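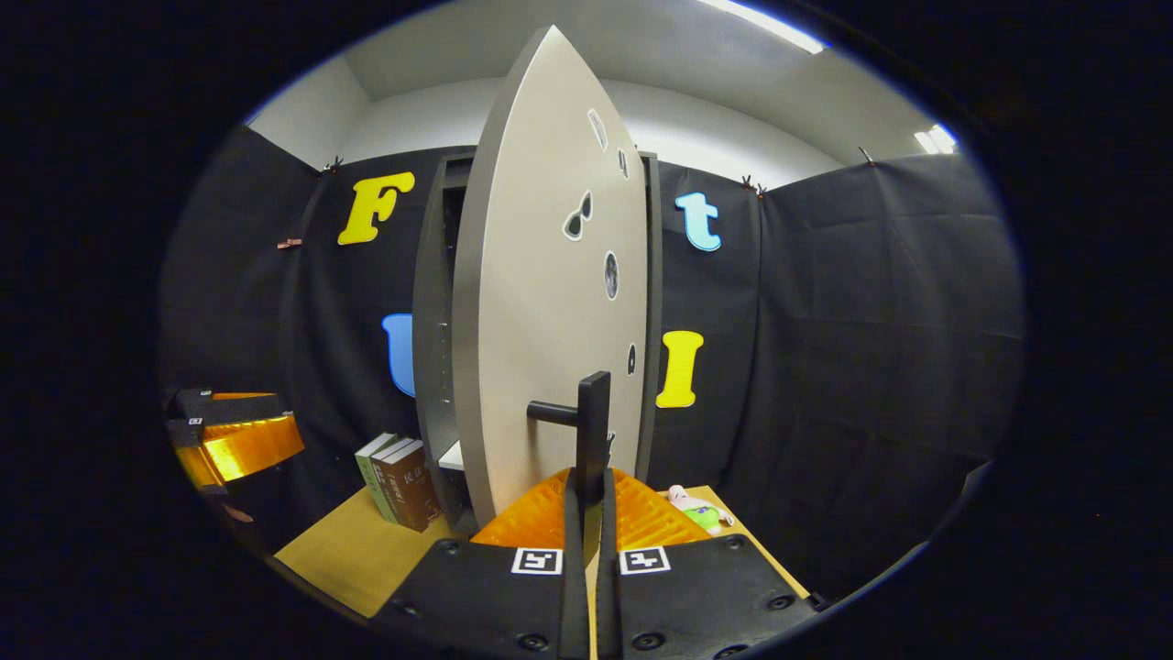
Window seat on the Lyimo turboprop, which side for the hills?

Plultik
October 16, 2020
Hello all, hoping for a bit of friendly advice. We've booked the morning Lyimo flight up to the islands, and it's the little turboprop with the high wing, which I've never been on before (I've only ever done jets, and mostly asleep!). I'm a slow and nervous packer but a very keen looker-out-of-windows, so which side should I pick, and how far back? The seat map goes up to row 17 and I can have nearly anything I like.

sevex_spotter
Oh, you'll love it, I'm quite jealous! Left side going north, without a doubt, and I'd go for row 4 if it's free. You're level with the propeller there, more or less, and watching it spin up is half the fun for me. You also get a lovely view of the wheels coming down, as they fold out of the engine housing on that type. I took that same flight in September and had my nose on the glass the entire way.

Levine
I'm going to disagree with the row, though not with the side. Sitting next to the propeller is noisy, and I mean properly noisy, the sort where you give up talking to your husband and just point at things. My advice is row 9 or further back, where it settles into a hum and you can still see the coast perfectly well under the wing. They board from the rear door too, so you'll be off first at the other end.

sevex_spotter
Fair enough on the noise, but it's a short hop! I'd sooner have the racket and the wheels. Pop some earplugs in and you're sorted.

Levine
Short if the wind's kind, dear. We went round twice before landing last time, and my ears rang all through lunch. Each to their own, of course.

tailwind_183
Could I put in a small word for the right side? Everyone says left, and the hills are over there, I grant you, but the morning sun comes in from the right and lights up the sea beautifully if there's broken cloud. Bring sunglasses. And watch your bag, as the overhead lockers are much smaller than on a jet and my usual case had to go in the hold.

Plultik
You're all very kind, thank you, and what a lot to think over. I've gone for 9A on the way up, and I'll try row 4 coming home so I get to hear the noise for myself. Off to measure my bag now!

sevex_spotter
Good choice. Do come back and tell us about the wheels.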